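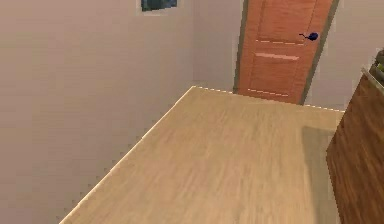 A light wood floor with white trim along the walls, in a computer rendering.

Flotside tenants can ask for new floors from Friday

Tenants in the older houses of Flotside can apply for a new floor from Friday, the housing office has announced. The program covers 233 homes, most of them on the streets between the old mill and the bus station.

Many of these homes still have the carpet that was laid when they were built. Tenants have complained for years about the smell and about cold rooms in winter. Last September a group of them brought a letter to the office with 3261 signatures, also from people who live in other parts of the town.

"My son has asthma, and I vacuum two times every day," said Consuelo Tovar, who has rented a house on Gulov Street since he was a baby. "I asked for a different floor already when he started school."

The work will be done by Grulon, a local building firm. One home should take two days. Tenants must empty the rooms before the workers come, but the office will lend storage boxes and can help older people with heavy furniture - this help must be requested on the form.

Rents will not go up because of the new floors, said Desmond Tran of the housing office. He could not yet say when the last home will be ready. "We start with families who have a letter from a doctor," he said. "After that we go street by street."

Forms are available at the office and in the Onsri library. The office is open until 4 p.m. and has an interpreter on request.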